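About Gurby

May 2018
By Jeanine Verschueren

Gurby is a private security and property watch company based in Drommont. We look after parking garages, apartment lots and small retail blocks, mostly at night. We started with one contract, a two-level garage on the east side of town where tenants kept finding their car windows smashed, and we still hold that contract today.

We now have 28 people on staff. Most of them are patrol officers who work on foot or by car, and the rest run the dispatch desk, handle reports or keep the equipment working. Every officer is licensed by the state and completes 55 hours of our own training before working a shift alone. That training covers report writing, radio use, first aid and how to talk to someone who is upset. Our officers are not armed.

A normal patrol is simple work. The officer walks each level, checks stairwell doors and gate arms, notes any vehicle with damage, and logs the time at each checkpoint. If there is a break-in, we call the police first and the vehicle owner second. We save video for the police when they ask for it and we do not post it online.
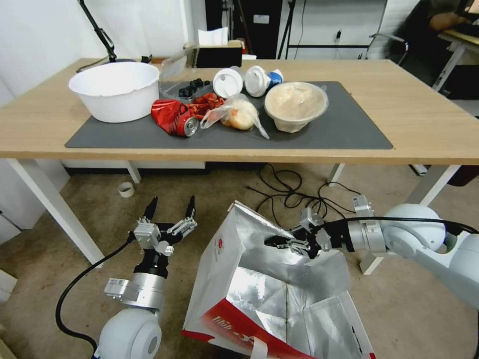
Food and containers on a wooden tabletop.

Property managers often ask how quickly we can begin. For a single site it usually takes up to 5 days from the first walk-through. During the walk-through we look at lighting, sight lines, door hardware and where the existing cameras point. You get a written list of what we found, whether or not you hire us. Some of the fixes on it are cheap – a new bulb, a trimmed hedge, a door closer that pulls all the way shut.

We have three offices. Drommont handles dispatch and billing. Turkolero covers the retail blocks along the river, and Phetsri, which opened last November, covers the apartment lots to the north. Calls to any of them after business hours go to the Drommont desk, which is staffed all night.

Residents at our sites can report a problem directly to dispatch. Please give the level and space number if you have them, and leave broken glass where it is until an officer has taken notes. For a crime in progress, call 911 before you call us.

Copies of our license and insurance certificate are available from the Drommont office on request.

Related pages
Garage and Lot Patrols
What to Do After a Car Break-In
Request a Walk-Through
Patrol Officer Openings
Phetsri Office Hours and Parking

Last updated by the Drommont office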